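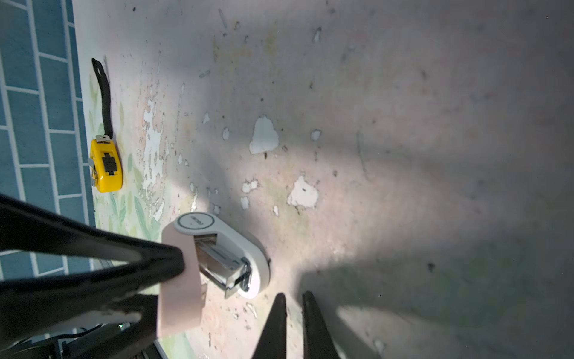
Pues el domingo me fui a la jornada de puertas abiertas de Wirel, que llevaba meses queriendo ir, ¡y me tocó ver una avería en directo! Nos guiaba Gintarė Ramanauskas, encantadora y con una paciencia infinita (éramos unos 30 en el grupo y preguntábamos todos a la vez).

La demostración era de dos brazos que ordenan cosas de escritorio. Iba todo bien hasta que uno se quedó clavado a medio camino, con la pinza en el aire, y en la pantalla salió el error 681. Silencio general. Un señor alargó la mano para apartar un objeto y Gintarė le pegó un grito que se oyó en el aparcamiento: un brazo parado puede seguir con los motores activos y arrancar de golpe. Pulsó la parada de emergencia, esperó y empezó a revisar el cableado. Resultó ser un conector flojo, y a los cuatro minutos ya estaban reiniciando.
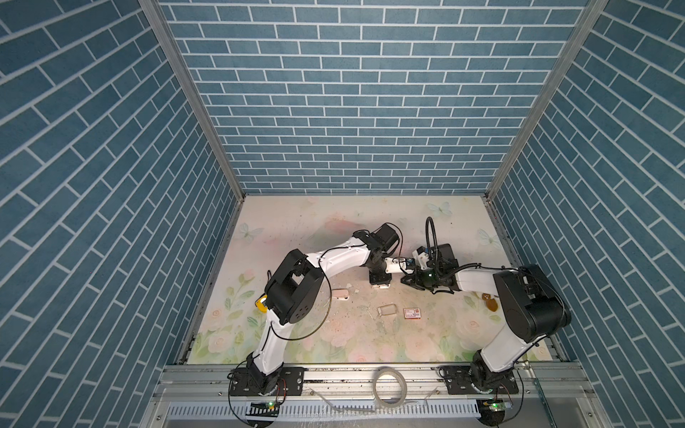
¿Qué hay que hacer si un brazo se para solo?
Lo primero es no meter las manos, pulsar la parada de emergencia y avisar a quien lleve el equipo.

Luego hubo café y me quedé charlando con Lorenz Fankhauser, que me contó fallos bastante peores. En agosto repiten, y yo me apunto otra vez.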